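I rewrote our operator rules over the weekend, and on Monday I taped the new sheet to the wall by the door. The old one ran to 11 items. People followed four of them and signed for the rest.

The job is laundry pickup. Clothes lie on the floor or on furniture, and the robot moves them to a basket with two arms. An operator drives it. Each run gets saved, and later someone decides if it's good enough to keep. We call the whole thing Lomix, after a folder name that stuck.

Most of our bad runs have come from small habits. Filipa Vilela went through 40 rejected ones with me in November, and the same few things kept turning up. An arm was already moving when the recording started. A shirt was let go too high and landed half over the rim. Somebody walked in to fix a sleeve by hand and didn't log it.
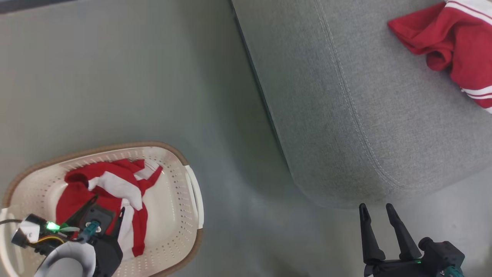
**Wiroj Sitthichai**
Operations lead, Jolto

So the new sheet is short. I'll go through the parts people have argued about.

**The idle arm stays open and still.** If only one gripper is working, park the other with its fingers open, clear of the cloth. Florêncio wanted it raised out of the way every time. We tried that and it added a move to every run, so low is fine as long as it isn't touching a garment.

**Fingers go into the basket, never onto the rim.** A plastic rim gives a little when you lean on it, and then the basket slides. Come in over the opening and go down to the cloth. If you hit the rim, stop and mark the run. Don't back off and carry on as if it didn't happen.

**Open, wait, lift.** After a drop, open the gripper fully and wait 2 seconds before going up. Striped jersey stuff is the worst for this. A fold hangs on one finger and the whole thing comes back out with you.

**Furniture counts as a surface.** Clothes on a cushion get the same care as clothes on the floor. Pinch the fabric of the garment and stay off the seams of the upholstery. Teresa Guerreiro asked for this one after we pulled some stitching on a chair at Flalldale, and she was right to.

**No hands in the work area while the arms are live.** Hit pause, say "paused" out loud, then step in. I don't care if it's a sock. This was item nine on the old sheet and it's now item one.

**Look at the wiring before you start.** Check that plugs are seated and nothing can snag on cloth. It takes less time than finding a loose connector halfway through a run.

What I left out is speed. The old sheet had a target time per garment and all it did was make people rush the drop. Nuno still thinks we need a number. We'll look at it again when we have 500 clean runs under the new sheet, and until then the box for time stays blank.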